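4.3 Grip check and cable dressing, Jorura hand-held gripper pair
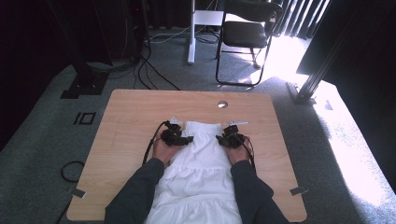 Figure 4-2. Both grippers closed on the waistband of a white tiered garment, cables led back along the garment and past the right wrist.

Carry out this check at the start of each shift and after any jaw replacement. The Plumik base unit must be powered and both status lamps steady.

1. Lay the test garment flat on the table, waistband away from you.
2. Take one gripper in each hand. Check that the L and R labels match the cable ends at the base unit.
3. Close the left jaws on the fabric near the left side of the waistband. Repeat on the right.
4. Hold for 5 seconds. The jaw reading should stay above 600 on both channels.
5. Raise the waistband slowly until the fabric clears the table, then lower it and release.
6. Repeat steps 3 to 5 with the jaws moved to a side seam.

NOTE: Gathered fabric reads higher than a single layer -- around 900 is normal at a ruffled waistband.

CAUTION: Leave slack in each cable between gripper and wrist. A tight cable loads the connector and will throw error 2 (encoder dropout).

If a channel reads low, clean the jaw pads with a dry cloth and re-zero from the Service menu. Do not use solvent. Pads that still read low are to be replaced as a pair, see 6.1.

Revised 26 Nov 2022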